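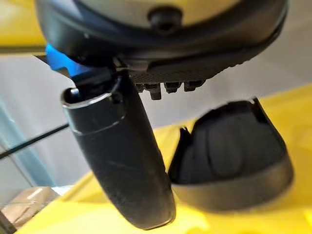
腕部相机的自身遮挡掩膜：生成、检查和接入

适用版本：Skorka 感知包，配合 Brundosix 控制栈使用。读者需要已经完成手眼标定，并且能在终端里看到腕部相机的实时画面。

腕部相机装得离夹爪近，手指和外壳会一直出现在画面里。不处理的话，分割模块会把手指当成桌面上的物体，点云里也会多出一团贴着相机的点，规划器据此判断起始位姿已经碰撞，直接拒绝出轨迹。解决办法是给每一帧配一张掩膜，把属于机器人自身的像素去掉。

一、先分清固定部分和活动部分

夹爪外壳相对相机不动，无论手臂走到哪里，它在画面中的位置都一样。这部分用一张静态掩膜就够了，画一次，存成单通道 PNG，和相机原始分辨率保持一致。

手指随开合移动，静态掩膜盖不住。盖得太大又会把指尖之间的区域一起挖掉，而抓取前最需要看清的恰好是那一块。手指部分要根据关节读数实时渲染。

两根手指形状不同的夹爪要特别注意，一长一短，或者一根细指配一个勺形指，不能只建一侧模型再镜像过去。左右各用各的网格文件，命名时写明 left 和 right，以夹爪坐标系为准，不要以画面左右为准。

线缆不在 URDF 里，渲染不出来。如果有线缆进入画面，把它可能摆动的范围手工加到静态掩膜里。

二、采集背景帧

让手臂停在工作区上方，换 5 个腕部朝向，每个朝向把夹爪从全开到全闭走一遍，同时记录图像和关节读数。录制命令：

skorka record --camera wrist --joints --out mask_run

采集时桌面最好选单一颜色，和手指的明暗差越大越好。黑色手指配黄色台面就很容易分开。有光泽的台面会出现高光和手指倒影，倒影不属于机器人，后面检查时要把它和手指边缘区分开。

录完先看帧数。我们这边一次完整采集得到 1240 帧，如果你的结果只有几十帧，多半是图像和关节话题的时间戳没有对齐，同步器把大部分数据丢掉了。检查两边是否用同一个时钟，再重新录。

三、生成静态掩膜

skorka mask static --in mask_run --out static.png

程序逐像素计算所有帧的方差，方差低的像素判为固定。墙面这类大片均匀的浅色背景，方差同样很低，容易被误判成外壳。遇到这种情况加上 --seed 参数，在外壳内部给一个种子点，程序只保留与种子点连通的区域。

外壳离镜头近，常常对不上焦，边缘是一条渐变带。阈值卡得太紧会漏掉外圈，点云里就会留下一道弧形的噪点。生成后向外膨胀 3 个像素即可，再大没有必要。

四、渲染手指掩膜

在配置文件 wrist_mask.yaml 里填写以下内容：

camera_frame: wrist_cam
gripper_frame: gripper_base
meshes: left_finger.stl, right_finger.stl
joint_topic: /gripper/state
static_mask: static.png
dilate_px: 3

然后启动节点：

skorka mask live --config wrist_mask.yaml

节点收到图像后，取时间最接近的关节读数，把手指网格投影到图像平面，再与静态掩膜合并。网格请用带碰撞余量之前的原始模型。规划用的碰撞网格通常是凸包，勺形指的凹面会被整个填平，掩膜就会多盖掉一块。

五、检查叠加效果

打开叠加视图，掩膜以半透明红色显示。按下面的顺序看：

1. 夹爪全开，红色边界应与两根手指的轮廓重合，指尖处也要重合。
2. 夹爪慢慢闭合，红色区域应跟着手指走，没有明显滞后。
3. 两指靠近时，中间的窄缝仍然露出背景。缝隙被红色填满，说明膨胀值过大。
4. 手臂快速平移，红色区域在画面里不应晃动。晃动说明坐标变换用了世界系，要改回相机到夹爪的固定变换。

根部对齐而指尖偏出，一般是手眼标定的旋转误差，重做标定。整根手指平行偏移，先查相机内参是否对应当前分辨率。只在运动时偏移，查关节读数的延迟，可以用 joint_delay_ms 补偿。

六、接入规划

在 Brundosix 的感知配置里，把深度图输入改成带掩膜的话题：

depth_topic: /wrist/depth_masked

掩膜内的深度值写为无效值，不要写零。部分旧版点云转换会把零当成有效距离，在相机原点处生成一堆点，问题和没加掩膜时一样。

被遮住的区域在占据地图里应保持上一次的观测结果，不能标为空闲。把 masked_policy 设成 keep。设成 free 的话，手指挡住的物体会从地图里消失，下一段轨迹有可能直接穿过去。

七、常见问题

帧率下降：渲染分辨率减半，再用最近邻放大。不要用双线性插值，边缘会出现中间值，后续按二值处理时结果不稳定。

更换指尖后掩膜不准：换了零件就要换网格，同时确认关节零点。静态掩膜不用重做，除非相机支架动过。

仍有零散噪点贴着手指：深度相机在物体边缘会产生飞点，这不是掩膜的问题。在点云端加半径滤波，邻点少于 2 个的点删掉。

配置改完需要重启节点，目前还不支持热加载。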